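Filed under: Coursework / Home & Consumer Studies / Group Reports

Breakfast Corner: Final Report
Shagufta Jafri, Ashton Henare, Odair Pacheco
February 17, 2018

Our group was given toast. Other groups at Plustcombe got knife storage and the chemistry of jam, and we congratulated them warmly.

The question we settled on was how much table a person needs to make one slice of toast and eat it in the same place. Keir Geddes, who supervised, asked us to write "surface demand" wherever possible. We have done so once, just now.

We began in December by asking students in the Kirnau dorms what they keep out on the table at breakfast. We got 164 replies. Most people listed a bowl, a plate and something that heats bread, and then a long tail of items that have nothing to do with breakfast — mail, mostly, and one bicycle pump. Odair wanted a separate chapter on the mail. He was outvoted.

For the layout itself we stuck to the basics: a toaster oven, a plate with one slice of bread on it, and a bowl set close by.
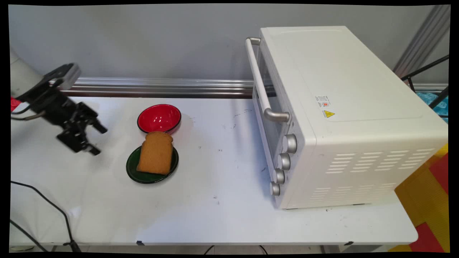
The oven is the difficult roommate in all this. It wants half the table and gives back a flat top that everybody immediately treats as a shelf. We advise against that, having read the safety sheet, and we also admit that Ashton did it twice while we were writing this section.

Door clearance mattered more than we expected. A door that folds down needs free space in front of it, so any plate parked there has to move at the exact moment your hands are full. Keeping the dishes off to one side of the swing solved it. Our first draft took two pages to say this.

The weak point of the study is that a table with only breakfast on it does not exist in Kirnau. Conceição Coelho raised this at our midterm review and we still have no good answer — a second round with the mail left in place would be the obvious next step.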